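Ticket 328 - Tidy-up task, soft items into box
Site: Trosusstead test flat
Opened: 19 February 2019
Status: open, waiting on Tornell
Priority: medium

Problem
Hard stuff fine. Soft stuff not. Drawstring pouches slip, twist or get dropped on the rim of the box. Customer wants to know if it can do a kid's bedroom by May. Told them not yet.

Tried so far
1. Grip force up from 400 to 1000 (controller units). Holds better but squashes the pouch, and then it wont let go cleanly. Put back to 400.
2. Wiped pads with the Bidis cleaner. No change.
3. Took the pouch by the body only. Neck swings round, cord catches on whatever is already in there.
4. Pads at both ends, neck and body, pouch kept level over the box. Best so far. 6 good drops in a row then it snagged.
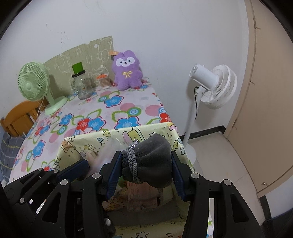

Cord is still the main trouble. Planner treats the pouch as one lump and has no idea there's a loose bit that can trail. Same fault as the Palacios ticket with the laundry bags, pls link.

Also crumpled packets. Picks the top one, drags the next one with it. Person does this without looking. We are at about a minute per item.

Next
- Tornell to send softer pads, chased twice
- try a small shake before release
- retest with cord tucked in first (yes it's cheating, but need to know if teh grip itself is ok)

Update: shake helps a bit. Tucked cord, no snags all morning. So grip is ok, seeing the cord is the issue. Moving to vision queue, leave this open till pads arrive.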